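Subject: Re: [saltness-users] Duplicate entries after import

On Monday, Leandro Vidal wrote:

> I imported our old parts catalog from Wedix into Saltness. The export file
> has 1,000 rows below the header. After the import I have 1,003 records.
> Nothing in the log looks wrong. Has anyone seen this? I'd like to know
> before I do the kitchenware list, which is a lot bigger.

Leandro,

I had the same thing in August with a catalog of a similar size. In my case the extra records came from line breaks inside the notes field. Wedix lets you press Enter in a note and writes it to the file as is. Saltness reads the second half as a new row.

To find them:

1. Sort the records by part number.
2. Look at the top of the list. The broken ones have no part number and a bit of a sentence in the first column.
3. Copy that text back into the note it came from, then delete the stray record.

With three of them I would fix it by hand. For the bigger list, clean the file first. Nidus has an option called "flatten text fields" under Export, and it took care of mine in one pass. Check the dates afterward. It changed the date order on me and I had to run it again with the setting on 5 instead of the default 6.

Qin can read the Wedix file directly, but it drops the supplier column, so I stopped using it.

Pictures import separately, and the notes problem doesn't affect them.
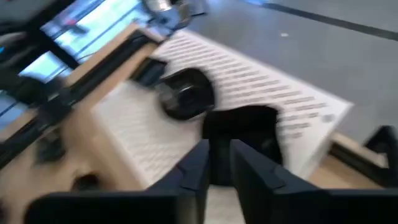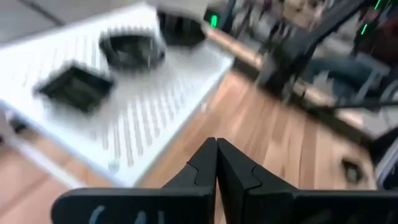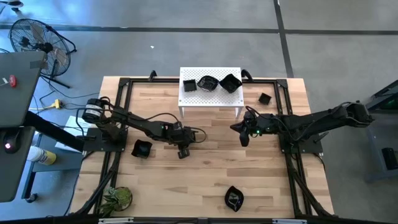

## Before you run the big list

- Make a copy of the whole Saltness folder. Undo does not cover imports.
- Turn off "merge similar names." It treats "bowl, black, small" and "bowl, black" as the same item.
- Import a short piece of the file first and compare the record count with the row count.

If your stray records do have part numbers, then it's something else and I'd want to see a few lines of the file. Please paste them in the message, as the list strips attachments over a certain size.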